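# Hand gripper: black finger goes stiff after a long day, what do you clean first?
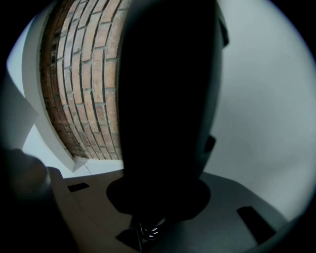 *Posted by **malathi_p** (Malathi Poojary) – 28 July 2020 – Grippers and end tools*

Good day to all. I look after one hand-held gripper at Cirkum. The finger in question is the black one, standing on the round collar. In the morning it closes well. After several hours it becomes stiff in the last part of the travel, and when I release the trigger it returns slowly.

We are at 461 hours on this unit. I have wiped the outside of the fingers and tightened the plate screws. I did not open the body yet. My question is whether I must take off the gray plate, or if I can reach the collar through the slots.

---

**femik_bench** wrote:

Do not open it first. Blow out the slots with low pressure air, with the bottom opening facing the floor. Then move the finger by hand 14 times with the power off and feel where it catches. If it catches always at the same place, it is dirt or a burr. If it is the same stiffness everywhere, look at the grease.

Which grease did you use?

---

**malathi_p** wrote:

The white one from the Skikix kit, a small quantity under the collar. The person before me used it also, so there may be old grease under the new.

---

**anil.rai** wrote:

I must disagree with femik_bench about the air. On our cell we had the same finger type, and air pushed the dust further inside, under the collar. After this it was worse than before. We now use a soft brush and a vacuum, never air.

Also please look at that shiny metal bit above the bottom opening. I can't tell from your picture if it is a spring or a screw head. If it is a spring, I would check it for grease. On ours the grease had collected on the return spring and the finger came back slowly, same as you write.

Anil Rai

---

**femik_bench** wrote:

Low pressure, I said. With the opening down the dust falls out. We have done it this way on 2 units and had no trouble with either.

---

**anil.rai** wrote:

Two units is not many. But fine, we can have different opinions on this. The old grease is more important, I think.

---

**muñoz_k** wrote:

Check the tabs on the edge of the finger too. If one is bent a little, it can rub when the finger is nearly closed. Put a straight ruler beside it with the power off.

And the manual we have from Muñoz says to change the collar grease every 3000 cycles. Your manual may say another number.

---

**malathi_p** wrote:

Thank you for the replies. I did the following this afternoon, with the battery out:

1. Brush and vacuum at the slots (sorry, femik_bench, I was afraid of the air).
2. Ruler on both tabs. They are straight.
3. Took off the plate and lifted the collar. The old grease was brown and hard like wax.

I cleaned it with a cloth and put new grease, very thin. By hand the finger now moves freely. I will know only after a full day of work – the fault never comes in the morning.

---

**femik_bench** wrote:

Good. Write the hours on a piece of tape inside the plate, so the next person knows when the grease was changed.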